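Cuaderno del taller, enero
Jornada de puertas abiertas – notas mías, para quien las quiera

Escribo esto con la espalda molida y la voz a medio gas, así que perdonad el desorden. Ayer abrimos a las diez y cerramos bastante más tarde de lo previsto, y como siempre que viene gente de fuera, he aprendido más de lo nuestro en una tarde que en las dos semanas anteriores. ¡Y eso que yo iba con miedo!

Primero lo práctico. La mesa del brazo grande la pusimos al fondo, pegada a la ventana, y fue mala idea. A partir de las once y pico el sol entraba bajo y la cámara cenital se quedaba ciega a ratos. Lo arreglamos con un cartón y cinta de carrocero (elegantísimo), pero para la próxima hay que girar la mesa o traer un estor. Apuntado queda. El cable de la parada de emergencia, otra vez corto. Llevo pidiendo un alargador desde el verano y sigo pidiéndolo.

La demostración con el brazo de Tallix salió bien en el primer pase y regular en el segundo. En el primero recogió las camisetas de la cesta, las estiró y las dejó en el montón sin despeinarse. En el segundo enganchó dos a la vez y se empeñó en doblarlas juntas. Al público le encantó, claro, hubo aplausos y todo. Yo estaba detrás mirando el registro y sufriendo. El umbral de presión lo había dejado yo mismo en el valor de las pruebas de toallas y no lo cambié. Culpa mía, lo pongo por escrito para no repetirlo: toallas y punto fino no llevan el mismo perfil.

Los de Zelent trajeron su banco de cremalleras en una furgoneta, con una paciencia infinita para montarlo. Me gustó mucho cómo han resuelto el cambio rápido de dedos, con una palomilla y una chaveta, sin herramientas. Nosotros seguimos con los tornillitos que se caen debajo de la mesa. Les pregunté si nos pasaban el plano y dijeron que sí, a ver si es verdad. Dejo un dibujo en la página de la izquierda, malo pero se entiende. La chaveta entra por arriba, ojo, que al principio lo dibujé al revés.

Lo que más cola tuvo fue la pinza de mano. Se explica sola: la coges, haces la tarea tú con ella y queda grabado. Teníamos montado un rincón con una cama vieja y un cajón de ropa, y por ahí pasó un poco de todo. Un señor mayor no quería soltarla, una niña intentó coger el zapato de su padre (con el padre dentro) y hubo quien se pasó un buen rato tratando de agarrar un calcetín plano, que es dificilísimo, mucho más de lo que parece desde fuera. Cosas que vi repetirse:

La gente aprieta demasiado. Casi todos cierran hasta el tope aunque la prenda ya esté cogida. Habría que poner un muelle con algo más de respuesta.

Los zurdos tuercen la muñeca y la cámara acaba mirando al techo. Esto no lo habíamos visto porque aquí somos todos diestros.

Nadie mira la almohadilla. Miran la ropa y meten los dedos a bulto, y les funciona casi igual de bien que a mí.

Los números, para el archivo: el proyecto Rumier estaba en 1.474 grabaciones útiles antes de abrir la puerta, y el total en bruto, con las descartadas, era de 2.261. Lo de ayer todavía no está contado ni revisado, así que no lo sumo. Hicimos 200 pegatinas y volaron antes de comer, hay que encargar más. La próxima vez, además, que alguien vigile el plato de las galletas, que a mí no me llegó ninguna.

Por la tarde vinieron los de Kpodo y tuvimos la conversación larga del día. Ellos insisten en grabar siempre con fondo limpio, manta lisa, una prenda cada vez. Yo lo entiendo – se depura mucho más fácil – pero luego llevas el modelo a un dormitorio cualquiera y se pierde con la primera funda estampada. Estuvimos discutiéndolo de pie, con el café frío en la mano, y quedamos en cruzar datos: nosotros les damos un lote con cama revuelta y ellos uno limpio. Entrenamos los dos con los dos y comparamos. ¡Me hace una ilusión tremenda!

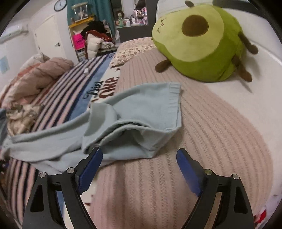 Iker Zabaleta

Entre la ropa azul claro, la manta de punto rosa y las rayas del otro lado hay más bordes que en una semana entera de fondo liso, y eso es justo lo que quiero meter en el lote para Kpodo. El puño de canalé es buen sitio para entrar: queda apuntando hacia arriba y tiene canto, y la almohadilla azul de la izquierda ya lo tiene fácil para tocar tela. Con la otra hay que bajar un poco más. El peligro está en la manta, que con ese relieve se deja pellizcar enseguida, y si vienes con prisa te llevas las dos cosas. El aguacate de peluche lo dejaría donde está – me interesa ver si el detector lo toma por ropa, que con lo blando ya nos ha pasado.

Pendiente, sin orden: separar perfiles de presión por tipo de tejido y ponerles nombre decente (el actual se llama «prueba_buena_2», qué vergüenza). Escribir a Zelent por lo del plano. Probar el muelle nuevo. Buscar a un zurdo que venga una mañana. Etiquetar aparte las tomas en las que la pinza coge dos telas, que hasta ahora las tirábamos y creo que valen oro. Pasar a limpio la hoja de firmas, que tiene una mancha de café en medio y hay cinco direcciones de correo que no consigo leer. Y devolver las sillas al aula de arriba antes de las nueve.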